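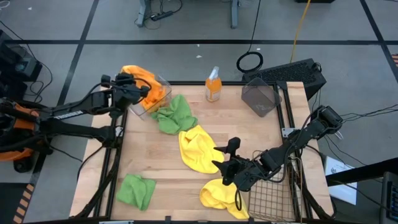
Our facility operates a shared work area in which microfiber-type cleaning cloths are used on butcher-block tables, and we are seeking advice on how the cloths should be stored and sorted. At present, staff keep them by color: one task per color, one bin per color. In practice the arrangement does not hold. By mid-afternoon there are green and yellow cloths lying across the tabletop, an orange cloth is bulging over the rim of the clear bin, and the gray bin stands empty beside the spray bottle. Staff members then take whichever cloth is nearest, and the purpose of the color system is lost.

The current assignment is as follows. Green is for dry dusting, yellow is for wiping the tabletop with cleaner, and orange is for spills on the floor. We launder the cloths on site with a Jultano detergent and have 864 cloths in circulation across the building. The written procedure asks that each cloth be folded in quarters before it is returned, although compliance is uneven.

We would appreciate guidance on three matters. Should used and clean cloths be kept in separate bins at the table, even if this means that colors are mixed within the used bin? Is folding worth requiring? Finally, is there any objection to leaving a damp cloth on an oiled wood surface for a short period, for example over a lunch break?

Posted by Facilities Desk, Rallis Building

Marek Pešek
Member, Cleaning and Laundry

I managed linen supply for a training kitchen for a number of years and would recommend the following.

Separate the cloths by condition first and by color second. A member of staff with wet hands can be expected to make one decision, namely whether the cloth has been used. Sorting by color can be carried out at the laundry, where there is time and space for it. I would therefore assign one bin to clean cloths and one to used cloths at each table, and label both on the front and on the lid side. The two bins you already have are suited to this, as clear and gray are easily told apart. The clear bin should hold the clean cloths so that the remaining stock is visible at a glance.

With regard to the overfilled bin, the usual cause is that cloths are dropped in loose. A bunched cloth takes up several times the space of a folded one. I would require folding for clean cloths only. Asking staff to fold a soiled cloth serves no purpose and increases handling. Clean cloths should be folded at the laundry and delivered in stacks, with the fold facing outward, so that a single cloth can be drawn without disturbing the others.

I would also reconsider the use of orange cloths for floor spills. A cloth that has been on the floor should not be returned to a bin on a work surface under any circumstances. Please provide a lidded container at floor level for these – the Kosen type with a foot pedal is adequate – and remove orange from the tables entirely.

On the matter of oiled wood, a damp cloth should not be left in place over a lunch break. The surface beneath it will remain wet and may show a pale or dark patch once it dries, depending on the finish. If a mark has already formed, allow the table to dry fully, sand lightly along the grain and apply a fresh coat of oil. The tabletop should in any case be wiped dry after each use of cleaner.

For quantities, please begin with a day's use per table and adjust after a month. Placing too many cloths at the table is the more common error.

Istovel Housekeeping
Member

We agree with the above in general. However, our own staff prefer color bins and have had no difficulty with them. Our cloths are washed at 2 sites and a mixed used bin would create additional work at the smaller one. It depends on the building.

Please also note that fabric softener should not be used on microfiber.

Facilities Desk, Rallis Building

Thank you for both replies. We will proceed with clean and used bins at two tables beginning in April, and the orange cloths will be moved to a floor container. The laundry has asked whether the used bin requires a liner. Further advice on this point would be welcome, as the cloths are often still damp when collected.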